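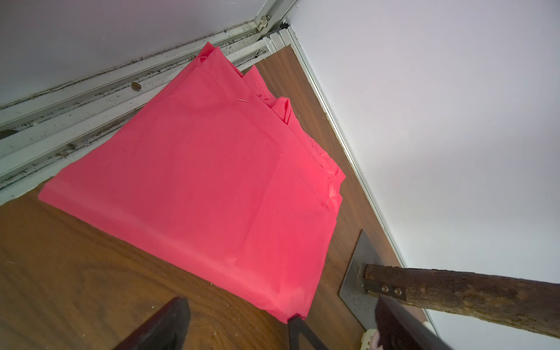

Skarora Hand Kit
Two-finger recording gripper for cloth and other soft things

The Skarora Hand Kit is made for teams who want to teach a robot by showing it many times. An operator moves the gripper, the small camera at the wrist records what the fingers are doing, and every attempt is saved as one episode together with the finger opening and the wrist position.

We designed it first for fabric. Cloth is a difficult teacher: it has no fixed shape, it hides its own corners, and two folds are never the same. For this reason the camera sits low and close, so that the fingertips stay in view also when the cloth is lifted in front of them.

What is in the box
Gripper with wrist camera
2 spare pairs of fingertips, black
Mounting plate and screws
Data cable and power supply
License for Vusska, our recording program

Recording
Vusska starts an episode when you press the pedal and closes it when you press again. After that you mark it as good, failed or not sure. Please do not delete the failed ones. A dropped sleeve or a corner which slipped away is useful for training, if the label is right.
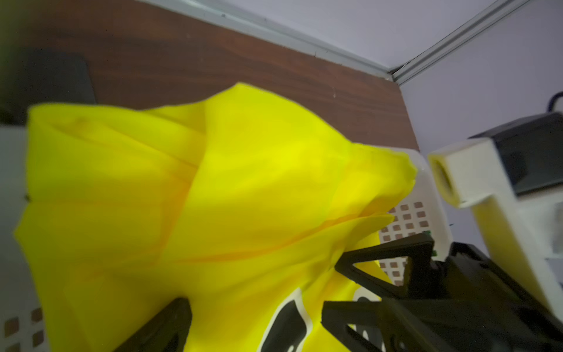
We advise to change the garments often. Mansa Akpalu, who prepares our sample set, works with shirts, towels and thin nylon, and she changes the pile after every 14 episodes. Plain colors and printed ones should be mixed. The same is true for the place: a table, a floor, a corner near a wall — the more different the background, the less the model depends on it.

The sample set has 868 episodes of lifting and folding and comes free with every kit. It is not cleaned to look nice.

Technical data
Finger opening: 118 mm
Fingers: black, angular, changeable without removing the camera
Fits: Brirkell and Appiah arms, other arms with adapter
Operation: by leader arm or by hand grip

Good to know
The fingertips wear faster on rough cloth, so look at them each week. Keep the lens dry and wipe it with a soft cloth only. If the camera was taken off, run the calibration again before you record, otherwise the new episodes will not match the old ones.

Orders are packed every Tuesday. Questions about adapters go to Tihomir Halilović — please write the model of your arm in the first line.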